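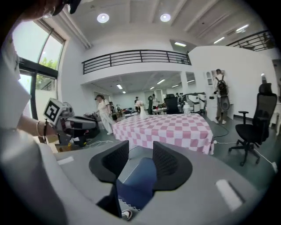

Blue denim, white sneaker, white sleeve. Three different piles.

Home Guides Laundry Parts Contact

August
By Kazimiera Borkowska

Section 4. First wash on the Bridanico compact washer

Read Section 3 first if the hoses aren't on yet. Everything below assumes the machine is level, the shipping bolts are out and the drain hose is hooked over the sink or standpipe. Bolts still in? Stop. Go back.

4.1 Empty run

Always do this one with no clothes. New drums have a film of factory oil and it will end up on your shirts.

1. Open cold tap fully. Check both ends of the inlet hose for drips. Hand tight plus a quarter turn is enough.
2. Plug into a grounded wall outlet. No extension cords.
3. Pour 2,000 ml of clean water straight into the drum. Wakes up the drain pump seal, which ships dry.
4. Close the lid until it clicks. If there's no click, the lint tray is probably sitting crooked. Lift it out, turn it, drop it back in.
5. Turn the dial to RINSE + SPIN. Press Start.
6. Stay in the room for the whole run. Look under the machine when it drains.
7. When the light goes off, wait for the lid to unlock by itself. Don't pull.
8. Wipe the drum with a dry cloth.

Note - a gray smear on the cloth is normal the first time. If it is still there on a second wipe, run steps 3 to 8 again.

CAUTION: Some walking during the spin is a leveling problem. Do not hold the machine in place with your hands or knees. Switch it off, let the drum stop, go back to 3.6.

4.2 Sorting

Quick version. Three piles, small loads, check the pockets.

Dark denim: by itself the first few washes. Inside out, zipper up, button done. Cold. New jeans bleed more than you'd think and one pair is enough to turn a load of whites a sad pale blue.

Whites and light tops: warm. Unroll the sleeves and undo the cuffs. Anything trimmed with lace goes in a mesh bag, even if it's cotton and even if the label doesn't say so. Same for eyelet, crochet, anything with holes a hook could catch.

Canvas sneakers: see 4.4. Never in with clothes.

Hats with a stiff brim: hand wash only. Cardboard brims do not come back.

Take off bracelets and rings before reaching in to load. The drum has perforated sides and thin chains get caught in them. Service has pulled out a lot of chains.

4.3 Detergent

The tray has two slots. Left slot is detergent, right slot is softener. Early units have the stickers swapped (serial ends in 477). On those go by position and ignore the sticker.

1. Use a low-suds liquid. We test with Tenside, plain version, no scent. Other low-suds brands are fine.
2. Fill to the lower line for a half load, upper line for a full load. Never over.
3. Powder: disolve it in a cup of warm water first, then pour into the left slot.
4. Softener is optional. Skip it for towels and anything stretchy.
5. Push the tray all the way in.

Note: foam coming out of the tray means too much detergent. Press Pause, wait for the foam to drop, then run RINSE + SPIN twice. Cut the dose in half next time.

CAUTION - never put bleach in either slot. Never mix bleach with vinegar or with any ammonia cleaner, in this machine or anyplace else.

4.4 Sneakers

Canvas and plain rubber soles only. No leather, no suede, no glued-on trim.

1. Take out laces and insoles.
2. Knock off dry mud outdoors. Brush the seams.
3. Rub a little liquid detergent on the scuffs with an old toothbrush. Leave it while you find two old towels.
4. Laces in a mesh bag. Shoes in another. Towels in loose, to balance the drum.
5. Dial to GENTLE, cold, spin off.
6. Stuff with white paper towels and dry in the shade. Newspaper leaves ink.

Yellowing around the sole edge after drying is leftover detergent. Rinse again in plain water and dry out of the sun.

4.5 When it stops mid cycle

Steady red light: lid not locked. Open, close, wait for the click.

Slow blink: no water coming in. Check tap, then check the hose for kinks behind the machine.

Fast blink: not draining. Unplug. Put a shallow pan under the front flap, open the filter slowly, clean out lint and coins, close it tight. Filter is part 959 if the old one is cracked.

No lights at all: try a lamp in the same outlet before you call.

Still stuck, write to Parvathi Thampi at the Cundstead service desk with the serial number and what the light is doing. A short video helps alot. Desk is closed Sunday.

4.6 After every load

- Tap off.
- Lid open until the drum is dry.
- Lint tray out, rinse, back in.
- Tray pulled halfway so it can air.

Next: Section 5, Drying indoors

477 shares
2 comments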